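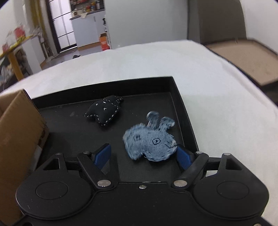 Kwak wrote in, after reading the first draft of this card, to ask whether anybody at the open day got to try the gripper themselves or whether it was all standing around and nodding. Also whether the numbers in the old README were real.

Fair on both counts. Visitors did get to try it, which is why a good part of this data is the way it is. The numbers in the old README were hopeful. They have been replaced.

Print | E-mail

# Pokulen Open Day Set

Hand-held gripper recordings of soft toys being moved between a cardboard box and a black tray, collected during our October open day. Released as is. Very much as is.

## What's in it

- 800 episodes, of which 27 are flagged `visitor_dropped`
- Video from the gripper camera, plus finger opening width
- A short text label per episode, typed by whoever was sitting nearest the keyboard
- 14 episodes with no label, from the stretch when the person nearest the keyboard was eating

The task is always one of two things: take a toy out of the box and put it in the tray, or do the reverse. We had planned a third task with sorting by color. Then the doors opened and the plan became "whatever the next person in line feels like doing."

## How the day went

Doors at 10 a.m. We gave a short talk, which ran long, and then a demonstration by our own people, who have done this many times and managed to look as if they hadn't. After that we handed the gripper over.

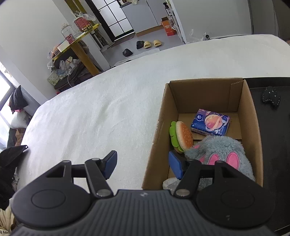
Most visitors closed the fingers far too early. They would squeeze the air above a toy, look at the gripper with some disappointment, and go again. By the third try nearly everyone had it. Children needed fewer tries and gave more advice. One asked if the robot was on its lunch break, and we explained that the point of a hand-held gripper is that you are the robot. This went over less well than we'd hoped.

Episodes were cut by hand afterward using Flutier, our trimming script. It looks for a long pause and calls that the end. Visitors pause a lot, mostly to talk, so a few clips end in the middle of a grasp. We fixed the ones we noticed.

## Splits

`train` and `test` are split by visitor, so the same pair of hands never shows up in both. Staff episodes are all in `train`. If you want staff only, filter on `operator_type`. You will get smoother motion and a much duller dataset.

## Known problems

- Motion blur in plenty of clips. People get excited.
- Toy names are not consistent. One toy can be "bunny," "mouse," "blue guy" or "that one" depending on the label. There is a lookup table in `labels/aliases.csv` – it covers the common ones and gives up on the rest.
- Finger width was not recalibrated after lunch. Afternoon values read 8 mm too wide. Subtract it yourself or use `width_fixed`.
- Audio was recorded by accident and has been removed. You aren't missing much, apart from one long argument about parking.

## Using it

Unpack the archive and point the loader at the top folder. The loader is the one from the Trullasero repo, same version as last year, with the same warning about missing timestamps. The warning is harmless. We have been meaning to silence it.

## Next time

We'll probably do another one in spring, with two grippers and a shorter talk. Kwak has offered to time the talk – we are thinking it over.

Print | E-mail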